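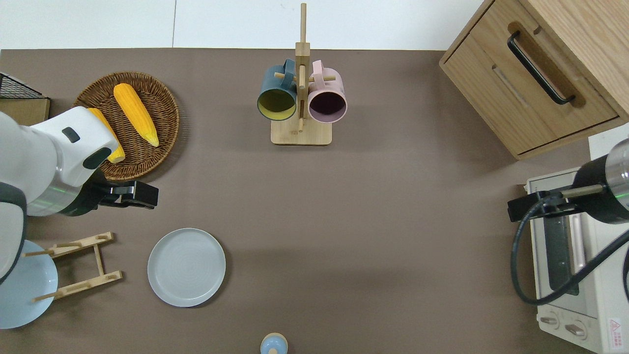
January, nearly eleven at night

Started on the plates after supper, which was a mistake, because one does not start on the plates. One starts on the plates and then it is nearly eleven and there are two ears of corn in a wicker tray and no decision has been made about them.

The gray plate is the problem. The blue and the yellow go in the rack and look like they were born there. The gray one lies flat on the brown mat, wherever I last gave up on it. I have tried telling myself it is a serving plate. I have tried telling myself it is for keys. It has a raised rim and those rings in the middle, so keys would sit in it very nicely, and then where would I put toast.

I did write to Aslak Boström about the rack. He has the same one, or says so, and he answered in under a minute, so I am not the only person up thinking about pegs. He wants me to face it the other way around. I said I would consider it, and I have been considering it for an hour now from a chair. 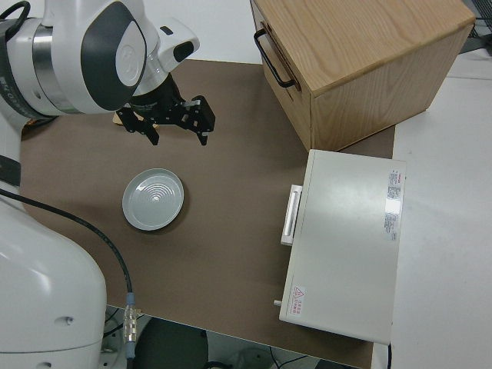

The mat, meanwhile, has earned its keep. I bought it on sale from Helley for 19 dollars and resented it for weeks, brown being the color you get when you can't pick one. But it hides crumbs like a loyal friend. I wiped it tonight and the cloth came up with things on it I would not have guessed at. Supper of some earlier regime.

The drawer with the black handle I did not open. I know what is in there. Takeout menus, a Foklow warranty card for a kettle I no longer own, string. I have promised myself 51 times to deal with that drawer, and the number is honest up to the point where I stopped keeping track in the back of this notebook. Moving on.

What I did do was move the corn. It had been in a bowl, where it rolled, and now it is in the tray, where it lies down and behaves. I don't think of corn as decoration, but my mother would have, and she'd have added a ribbon. The tray is too nice for it. The tray is too nice for most of what I eat.

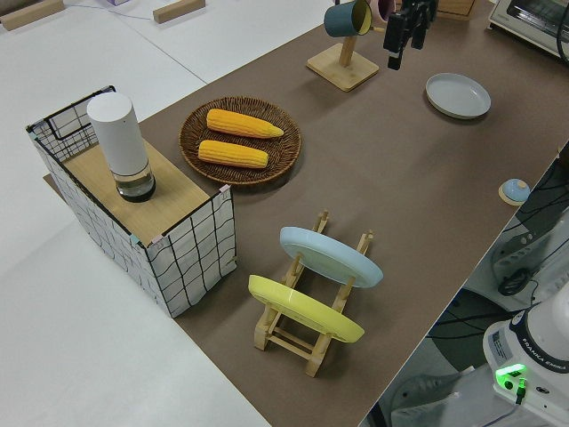
The mugs took no time at all, for once. Teal one up, pink one up, finished. The mug tree is the only piece of furniture in this apartment that tells you plainly what it wants. I considered buying a second tree and looked one up, and Ekero wanted 80 dollars for it, so the second tree can stay in the forest.

Then the white box with the wavy black grid, which has a board across the top and is therefore a shelf, and since it is a shelf I can't get into it as a box. I set it up this way myself and was very pleased at the time. Whatever is inside has been in there since the move. I lifted one end of the board about an inch, thought about it, and set it back down.

Called the gray plate question to a vote before bed, by text, to everyone likely to be awake. 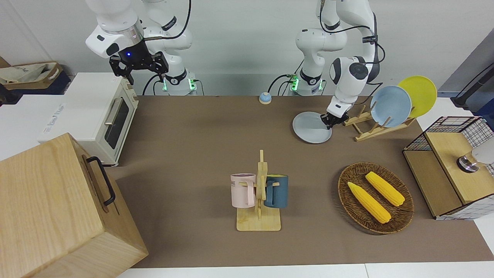
Aslak Boström wrote back that three plates in one rack is perfectly normal and that I should put the gray one in with the others, go to sleep, and stop writing to him about crockery.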